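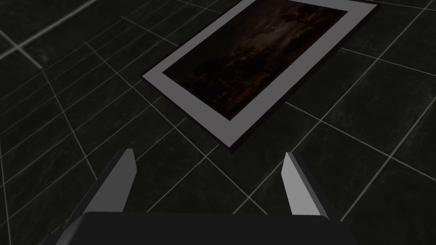

A framed picture on the dark floor tiles

Husholm Raclette Grill for Two: our review after one winter

My husband comes from a family where raclette is eaten from November until the last snow is gone, and I come from a family where nobody had heard of it. When we moved to Lidcombe we left the big eight-person grill with his parents and bought the small Husholm instead. We have used it now since the autumn, so I think I can write something fair.

For those who don't know the dish: raclette is a mountain cheese which you melt in small pans and pour over boiled potatoes, with pickled onions and little gherkins on the side. In some houses it is eaten with dried beef, in others with nothing more than black pepper. The Husholm has two pans, a ridged plate on top and one knob. The cable is short, only 40 centimetres, and we need an extension lead to reach the middle of the table. This is my first complaint and also my biggest.

The heating is good. On the highest setting a slice of cheese is bubbling after more than four minutes when the grill is cold, but the second round goes much quicker. We switch it on when the potatoes are nearly soft. The knob has no numbers, just a thin line that becomes thicker, and I turn it to where the line is half thick and leave it there.

About the cheese I must say something too. A thin slice of real raclette melts evenly and the rind becomes crisp, and I like to eat the rind. With young Gouda the fat came out and stood on top like a small lake. Gunther Rieger, who sells cheese at our market and is very strict, told me to try a smoked one cut as thin as I can manage, and with this the grill did well. He also says that white wine or hot black tea should be drunk with it, never cold water. My mother-in-law says the same.

On the upper plate we have made mushrooms, slices of courgette and once some prawns. Mushrooms were the best. The prawns left a smell in the ridges that stayed for two more dinners, although I had washed the plate twice.

Cleaning: the pans go in the dishwasher, the plate does not fit in ours and I wash it by hand. One pan has already a scratch on the coating, from a fork, and this was my own fault. Please use the wooden scrapers. Two of them are in the box.

My friend Vija Toom has the Tillach model, which takes 22 minutes to get properly hot but has a longer cable and a nicer handle. For a couple I would still choose the Husholm. If you often have guests, look for something bigger, as four people sharing two pans is a very slow evening. We tried it in March.

Heating: very good
Cleaning: average
Cable: poor
Would I buy it again: yes, together with an extension lead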